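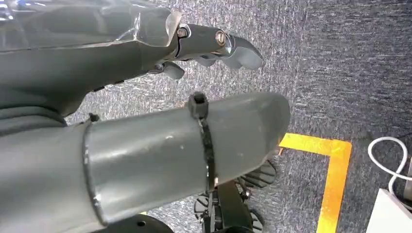

Gripper fingers over the carpet.

5 March 2022

It is with regret that I record the passing of Cornel Rusu, a longtime resident of Plumia and for 31 years the keeper of the parish burial register there. He died at home on Thursday evening. A service will be held at the chapel in Plumia on Tuesday at 11 a.m., followed by burial in the upper cemetery beside his wife. The family has asked that no flowers be sent. Gifts may be made to the cemetery maintenance fund.

Readers of this blog will know Mr. Rusu's name from my earlier posts on family notices and burial records in the Bruneo valley. I met him in December, on the second of my visits to the register office, and I am grateful that the meeting took place when it did. The purpose of this post is to set down what he told me about the register, so that those searching for relatives may make proper use of it.

The register consists of five bound volumes. The first four are in ink and were kept by the clergy. The fifth was begun by Mr. Rusu himself and is written in pencil, with ink added only when an entry had been confirmed by the family. Penciled entries should therefore be treated as provisional. I did not understand this when I published my first list, and two of the dates I gave for the Sima family were wrong as a result. Vasilică Sima wrote to me with the correct dates, and the list has been amended.

In all, the volumes hold 3,643 entries. Of these, 169 give no first name. Mr. Rusu explained that most of the unnamed entries are infants who died before baptism, and that the remainder are travelers and seasonal workers who were buried at public expense. He had been able to restore names to several of the workers by comparing the register with the wage books of the Dogbe sawmill, which are now kept in Preltelen.
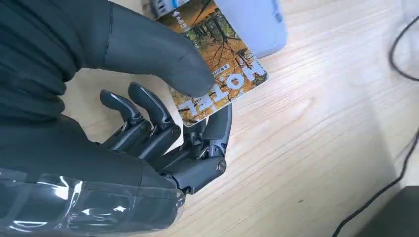
The wage books may be read by appointment on weekday mornings. Applicants must give the surname and the decade of interest in writing. I found the staff courteous, although the reply to my letter took seven weeks. The books are arranged by work gang and then by date of hire, which makes a search by surname slow. Elie Mahasneh has been preparing an index to the first two and has kindly allowed me to consult the draft. It is not yet open to the public, and I would ask readers not to write to him about it.

A further point concerns the wording of the notices. Before the war, the Plumia notices gave the age of the deceased as the year of life then in progress. A man described as being "in his seventieth year" was 69. Later notices give the age in completed years. The change was not made on a fixed date, and for a period both forms appear, sometimes in the same week. Where the age on a headstone and the age in a notice differ by one year, this is the most likely cause and should not be taken as evidence of two separate persons.

Grave numbers are another source of difficulty. The upper cemetery was renumbered when the east wall was moved, and the old numbers were not carried over. Grave 369 in the fourth volume, for instance, is the Baxter plot, which today stands in the second row from the gate under a different number. Ruairi Baxter, whose great-grandfather is buried there, spent two summers looking for it in the wrong part of the grounds. Mr. Rusu drew a plan showing both sets of numbers. The original is pasted inside the back cover of the fifth volume and may be viewed on request, but may not be removed or traced.

The register will pass to Mircea Pană, who assisted Mr. Rusu on Saturdays and is familiar with his method. Requests for certified extracts will be answered as before, although some delay should be expected during the spring. Requests already sent need not be repeated. A stamped return envelope should be enclosed with any new letter, along with the full name of the person sought, the approximate year of death and, if known, the name of the house or farm.

I intend to publish the corrected list of Plumia surnames beginning with the letters M through R once I have checked it against my notes from the December visit. Corrections to the lists already published may be sent to me through the contact page. Please state the volume and page wherever possible.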